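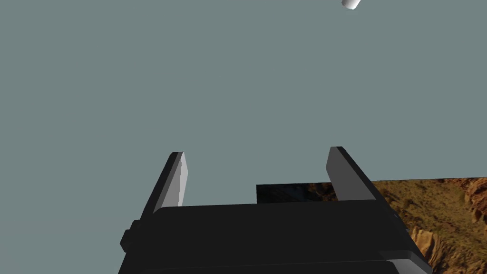
**Givar 3, reviewed after a month on the wrist-view grasping stack**

Givar is a planning and perception toolkit for simulated arms. It bundles a motion planner, a scene randomizer and a small renderer, and it talks to most controllers over a plain socket. I ran it through August on one workstation, replacing our Purkum setup.

**Install.** One package, one config file. The config parser rejects tabs without saying so. Csaba Győri lost a morning to that.

**Planner.** Good. On our reach set of 357 start and goal pairs it returned a valid path for all but 2, both near the elbow limit. Paths come back already time-scaled, so the controller needs no extra smoothing pass. Replanning on a moved goal reuses the old tree, and you can turn that off per call.

**Scene randomizer.** This is the part I would pay for. Any photo can be mapped onto a work surface, and canyon rock behind a gripper is a fair test of whether a detector has learned the object or the table. Ours had learned the table. Backgrounds can stay a flat color while surfaces vary, which makes it easy to separate the two effects. Seeds are logged per episode and replay exactly.

**Renderer.** Basic. Geometry is faceted, shading is flat, and the wrist view shows it most on the finger faces. For pose work this is fine. For anything that depends on contact shadows, look elsewhere - Lowther is slower but does them properly.

**Tooling.** The episode viewer scrubs well and shows joint targets next to the camera stream. Export is the weak spot: 86 episodes took longer to write than to simulate, and the progress bar stays at zero until the end. Rhydian Gwynne's patch writes in chunks and fixes both. It is not merged yet.

**Documentation.** The API reference is complete. The tutorials still use the old frame convention, with the tool axis flipped. Check yours before running on hardware.

We are keeping it for training runs and leaving Purkum on the two older cells until the export patch lands.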